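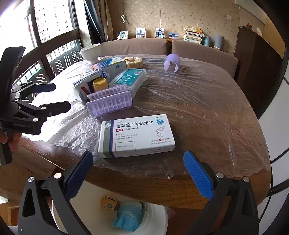
Ravwood clear table cover

Soft transparent sheet for dining and kitchen tables. Sold by the metre from a 300 cm roll, or as a full roll to order. Fits round, oval and square tops and can be trimmed with ordinary scissors.

Creases from folding drop out after some 4 days laid flat. Wipe with a damp cloth. Do not iron. Not suitable for hot pans.

Item no. 553. Matching Dritton table clips sold separately.

Cut lengths cannot be returned. Trade orders: Apinya Chareonsuk, Pata warehouse.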